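**Testen planner update is out, and it's a good one**

November 14, 2018 – I've been waiting on this release from the Testen folks since July, so forgive me if I sound a little giddy. The new version of their motion planner went up this morning, and I spent most of my lunch break (and, fine, a good chunk of the afternoon) reading the notes and running it on my own machine.

The big change is in how the planner picks a path when the arm is working close to furniture and appliances. The old one would happily swing the elbow way out wide to dodge a corner, and in a real kitchen that's how you lose a mug. The new one keeps a running cost for how much room the whole arm takes up, so it tucks in. I tried it in the simulated apartment that ships with Mendoza, the team's test suite, and I could see the difference on the first run!

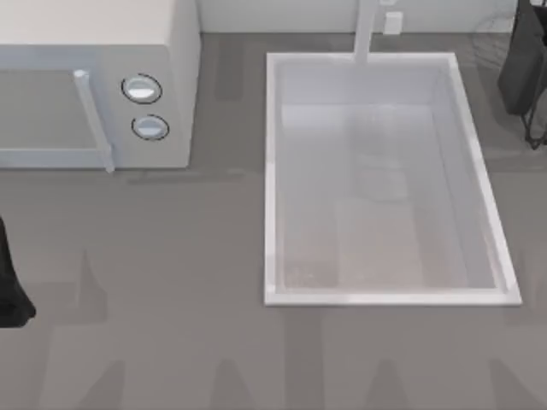
The numbers in the release notes back that up. They ran 2000 planning problems per build at the Iltthorpe lab, and the old planner solved 1575 of them inside the time limit. The team says most of the leftover failures come from narrow gaps between two fixed objects, and they've opened a ticket for it. I'd love to see that one closed, as narrow gaps are pretty much all my kitchen has.

They also rewrote the collision checker. It used to treat every object as a stack of boxes, so anything with a curve got padded out until the arm wouldn't go near it. Now it loads the actual mesh, and you can set the padding per object in the config file – mine had one global value buried in a script, so that took me some digging to move over. Planning time per query is now capped at 175 milliseconds by default. You can raise it, but check your control loop first or you'll get stutters.
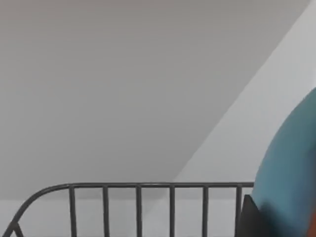 Perception got less attention this time around. There's a new option to feed the planner depth data from more than one camera and let it merge them, but it's marked experimental and it crashed on me twice. I turned it off and everything settled down. The bug tracker already has a thread on it, so I added my logs there.

If you're using the Plimodwood bindings, hold off for a bit. They still expect the old config format and will quietly load default values when they can't find a key. A fix is in review. Everyone else can upgrade now, and the migration script did fine with my setup once I'd sorted out the padding. Full notes are on the project page under build 2979.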